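The Ninth Copy

The archive at Traron held 339 grimoires, each logged by weight. Volume 60 gained 18 grams every October. 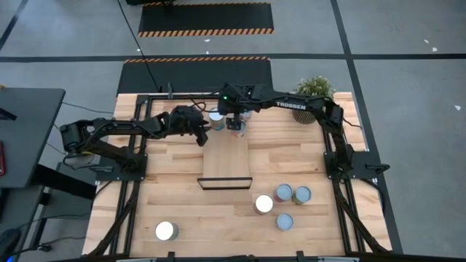 The binder from Tanoli blamed damp. She dried it for nine days and weighed it again – no change. She then counted the leaves and found one more than the catalog listed. 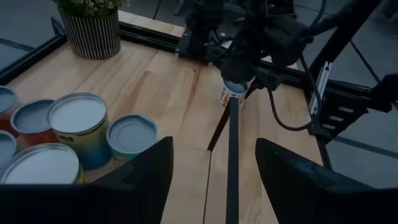

The new leaf was in her own handwriting. It gave the correct method for removing a leaf.
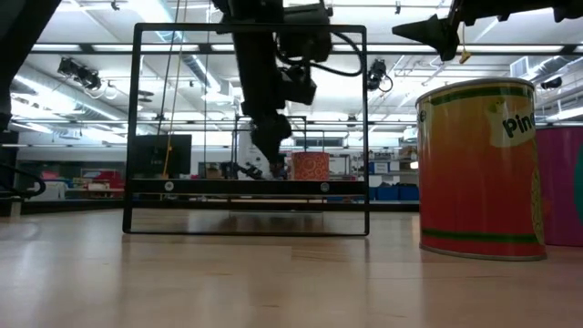
She followed steps one through four. Step five required a second binder, so she wrote to Nurnoritz and waited.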